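Clearing the Table: Chores and Machines, a Small Gallery
by Ehsan Tanoli

Hello again, and welcome to another page of what my sister calls "your tidying-up pictures." If you've been following along, you know I've been chewing on one question for most of the past year: can a machine do the little jobs yet? I don't mean building cars or stacking pallets at a place like Zakolport, where every box is the same size and the floor is painted with arrows. I mean the jobs you and I do without thinking, the ones that come after lunch when everybody has wandered off and left their things out (guilty, most days!).

I've put up pages on folding towels and on restocking a small shop shelf, and the shelf page got more letters than anything else I've written. Several of you asked for something outdoors, so this one goes out to the patio, with one very ordinary task: take hold of a drink bottle that shares its table with other people's belongings.

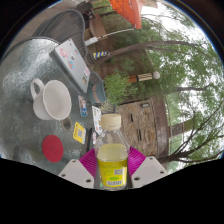
Bottle between the two white fingers, upright, with a bit of pale liquid in it. I do love that little hole for the umbrella pole, a trap for every pen I've ever owned.

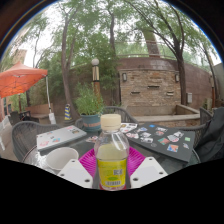

Laptop, white cup, stickers all over, and the bottle in the middle with its yellow label.

I used to think picking things up was the hard part. These days I'm much more taken with everything around it. Clear plastic is a nuisance for a camera, because so much of what the camera gets is whatever happens to be behind the plastic. A drink that's partly finished shifts its weight as you move it. And squeeze a thin bottle the way you'd squeeze a mug and you'll hear about it!

Then there's the question of what "clear the table" even means. My neighbor would say it means the trash. My mother would have meant everything, down to the crumbs. A person coming out with a tray knows to leave a laptop alone and to ask before pouring out somebody's drink, and I have yet to see a machine that I'd trust to ask. Jatoi, the café where I do most of my writing, clears its outside tables with one very quick young man and a gray tub, and I watched him for a whole afternoon in October with my coffee going cold. He never once took a cup that wasn't finished. I still can't work out how he knew.

So, can they do it yet? One bottle at a time, with some patience, I'd say we're getting close. A whole patio after a birthday party, I'd keep the gray tub handy.

The next page will be dishes, and I've already been warned about forks. If you have a chore you'd like me to look into, write to me through the Drevura page and I'll add it to the list, which is up to 77 and growing.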